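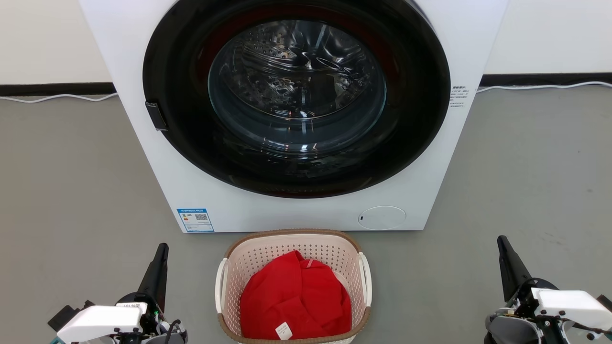 Flarutcombe Greifervergleich, Version 2

Willkommen bei Flarutcombe! In diesem Verzeichnis liegen die Aufnahmen, Protokolle und Auswertungsskripte aus unserem Vergleich zweier Fingerpaare an einem zweiarmigen Roboter, der Wäsche in eine Frontlader-Waschmaschine räumt und wieder herausholt. Wer es eilig hat, springt gleich zum Abschnitt »Aufbau der Daten«. Wer ein bisschen Zeit mitbringt, dem würde ich die Kapitel davor ans Herz legen, denn dort steht vieles, was wir beim ersten Release schlicht vergessen hatten aufzuschreiben und wonach dann (völlig zu Recht) etliche Leute gefragt haben.

Diese Website verwendet Cookies, um Ihnen die bestmögliche Nutzung zu ermöglichen. Mit dem Weitersurfen stimmen Sie der Verwendung zu. Alle akzeptieren Einstellungen

Worum es geht

Angefangen hat alles mit einer ziemlich kleinen Frage: Kommt man mit langen, starren Fingern besser in eine Trommel hinein als mit kurzen, nachgiebigen? Auf dem Tisch, mit gefalteten Tüchern, waren die kurzen bei uns immer im Vorteil, und ehrlich gesagt hatte ich sie innerlich schon zum Sieger erklärt. Dann stand die Maschine da, und plötzlich ging es um ganz andere Dinge – um den Türrand, um den Weg zwischen Korb und Öffnung, um Ärmel, die sich irgendwo verhaken, und um die Frage, wo das Gehäuse des Greifers eigentlich bleibt, während die Fingerspitzen arbeiten.

Verglichen werden:

Trotatard: lange, zur Spitze hin schmaler werdende Finger mit flachen, leicht geriffelten Innenflächen, matt. Sie sind starr, und wenn sie anstoßen, dann merkt man das in den Gelenkströmen sofort.

Mansour: kurze Finger mit weicher Auflage. Sie geben seitlich nach und verzeihen einen schiefen Anlauf eher, brauchen aber mehr Platz, weil der Unterarm weiter nach vorn muss.

Beide Paare laufen am selben Controller, dem Grandano, mit derselben Firmware und denselben Kraftgrenzen. Das war uns wichtig. In der ersten Version hatten wir für Mansour eine andere Schließgeschwindigkeit eingestellt und das erst beim Auswerten bemerkt. Diese alten Episoden sind komplett herausgeflogen, bitte also nichts aus Version 1 mit dem jetzigen Bestand mischen.

Die Aufgabe

Eine Episode ist eine von vier Teilaufgaben, jeweils mit eigenem Kürzel im Dateinamen:

tuer_auf: geschlossene Tür öffnen. Der Griff sitzt links am Türring, gearbeitet wird meistens mit dem linken Arm.
einraeumen: ein Wäschestück aus dem Korb nehmen und in die Trommel legen.
ausraeumen: ein Wäschestück aus der Trommel nehmen und in den Korb legen.
tuer_zu: Tür zudrücken, bis sie einrastet.

Der Korb steht auf dem Boden vor der Maschine, zwischen den beiden Armen. Wir haben lange überlegt, ob wir ihn lieber auf einen Hocker stellen sollen, was für die Arme deutlich bequemer wäre. Zu Hause stellt ihn aber kaum jemand auf einen Hocker, und so ist er unten geblieben, mit allem, was das an unschönen Ellbogenstellungen mit sich bringt. Seine Position wird zwischen den Episoden von Hand ein wenig verschoben und gedreht. Eine Markierung auf dem Boden haben wir absichtlich weggelassen.

Teleoperiert wird mit einem Paar Führungsarme, die Bedienperson sieht dabei das Kamerabild und darf zusätzlich direkt hinschauen. Die meisten Episoden hat Hala Twal gefahren, die das wirklich wunderbar ruhig kann. Wer die Trajektorien nebeneinander legt, erkennt ihren Stil ziemlich schnell: Sie hält kurz vor dem Zugreifen inne und korrigiert das Handgelenk, bevor sie die Finger schließt. Bitte im Hinterkopf behalten, wenn ein trainiertes Modell dieselbe kleine Pause macht!

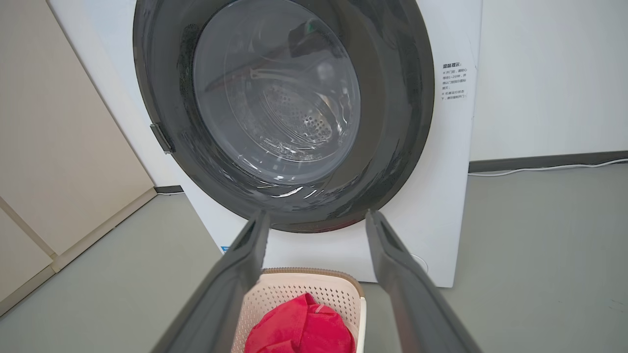

Am schwierigsten ist bei einraeumen fast immer der Moment kurz nach dem Anheben. Das Wäschestück hängt dann unter den Fingern und zieht gern noch einen Zipfel über den Korbrand, und wenn der Arm zu früh nach vorn fährt, kommt der Korb gleich mit. Mit Trotatard lässt sich das gut lösen, indem man tief in den Stoff hineingreift und steil nach oben fährt. Mit Mansour haben wir uns angewöhnt, den Korb mit dem zweiten Arm festzuhalten, was zuverlässig geht, aber eben Zeit kostet.

Die offene Tür ist das zweite Thema. Das Türglas wölbt sich nach außen und spiegelt, und unsere Tiefenschätzung liefert auf dem Glas Werte, die man freundlich als kreativ bezeichnen könnte. Wir haben die Tiefenbilder trotzdem drin gelassen, unbearbeitet, weil mehrere Gruppen genau danach gefragt hatten. Für das eigene Training würde ich sie in der Nähe der Tür maskieren.

Aufbau der Daten

Der Bestand umfasst 3028 Episoden, davon 1191 mit Mansour, der Rest mit Trotatard. Dass es so ungleich verteilt ist, hat einen ganz banalen Grund: Bei Mansour löste sich die weiche Auflage, und bis der richtige Kleber da war, haben wir eben mit dem anderen Paar weitergemacht. Für einen fairen Vergleich liegt unter splits/ausgeglichen.txt eine Liste bei, in der beide Fingerpaare je Teilaufgabe gleich oft vorkommen. Bitte für Zahlen, die irgendwo veröffentlicht werden sollen, diese Liste nehmen.

Die Ordner:

episoden/ – eine Datei pro Episode, jeweils 200 zu einem Archiv gepackt, das letzte Archiv ist entsprechend kleiner
kalibrierung/ – Kameraparameter, getrennt nach Kopf und Handgelenken
protokolle/ – handschriftliche Notizen, abgetippt, mit allen Abkürzungen und leider auch allen Tippfehlern
splits/ – Trainings- und Testlisten sowie die oben genannte ausgeglichene Liste
skripte/ – Einlesen, Anzeigen, Auswerten

In jeder Episodendatei stehen Kopfkamera, Handgelenkkameras, Gelenkwinkel beider Arme, Gelenkströme, Öffnungsweite der Greifer und der Sollwert, den der Controller bekommen hat. Soll und Ist haben getrennte Zeitstempel. Die Skripte richten das beim Einlesen aus, wer einen eigenen Lader schreibt, muss selbst daran denken.

Das Feld »finger« enthält trotatard oder mansour, kleingeschrieben. Das Feld »erfolg« wurde von Hand gesetzt, nach einer einfachen Regel: Bei einraeumen muss das Stück vollständig in der Trommel liegen, ein heraushängender Ärmel gilt als Fehlschlag. Bei ausraeumen darf dagegen etwas über den Korbrand hängen, solange nichts den Boden berührt. Über diese Großzügigkeit kann man streiten, und wir haben darüber auch gestritten.

Schnellstart

Archiv entpacken, dann im Hauptverzeichnis:

pip install -r skripte/anforderungen.txt
python skripte/anzeigen.py --aufgabe einraeumen --finger trotatard

Das öffnet ein Fenster mit allen Kamerabildern und darunter die Kurve der Öffnungsweite. Mit den Pfeiltasten springt man von Episode zu Episode, mit der Leertaste hält man an. Falls das Fenster schwarz bleibt, fehlt meistens der Videodecoder, dazu steht ein Absatz in skripte/LIESMICH.txt.

Was uns aufgefallen ist

Ich möchte hier niemandem die eigene Auswertung wegnehmen, aber ein paar Eindrücke vorweg gehören wohl dazu. Beim Herausholen waren uns die langen Finger eindeutig lieber, man kommt einfach tiefer hinein, bevor das Gehäuse in die Nähe des Türrings gerät. Beim Öffnen der Tür mochte Hala die kurzen mehr, die legen sich an den kleinen Griff und rutschen seltener ab. Dünner Stoff ist mit beiden lästig. Dicker Stoff ist mit beiden in Ordnung, wobei er mit Trotatard gelegentlich zwischen den Fingerwurzeln klemmt und dann beim Öffnen nicht fällt, sodass man ein wenig schütteln muss. Dieses Schütteln ist in den Daten drin und im Feld »notiz« mit »schuettel« vermerkt, zumindest da, wo wir daran gedacht haben.

Wer auf einen klaren Gewinner hofft, wird also vielleicht etwas enttäuscht sein. Wir selbst fahren im Moment Trotatard rechts und Mansour links, aber diese gemischte Bestückung kommt im Bestand noch nicht vor.

Grenzen

Es ist eine einzige Maschine, ein einziger Raum und überwiegend eine Bedienperson. Die Wäsche ist trocken, alle Episoden beginnen mit einem Stück Abstand zur Maschine, und Wasser war nie im Spiel. Das Bedienfeld wird nirgends berührt. Auch der Boden ist immer derselbe, glatt und hellgrau, ein Modell lernt das vermutlich gern mit. Für Aussagen über andere Türanschläge, Toplader oder volle Trommeln taugt der Datensatz nicht.

Bekannte Fehler

In einigen Episoden von einem Saturday-Lauf (im Protokoll »Sa spät«) ist die linke Handgelenkkamera um ein paar Bilder versetzt. Betroffene Dateien tragen im Feld »warnung« den Eintrag »versatz_links«.

Der Strom im letzten Gelenk rechts rauscht seit dem Tausch der Leitung im May stärker als vorher. Wir filtern in der Auswertung, die Rohwerte bleiben, wie sie sind.

Fragen, Korrekturen und gern auch Gegenbeispiele bitte als Ticket im Projekt anlegen, am besten mit Episodennummer und dem Namen des Fingerpaars. Hala schaut regelmäßig hinein und antwortet meistens schneller als ich.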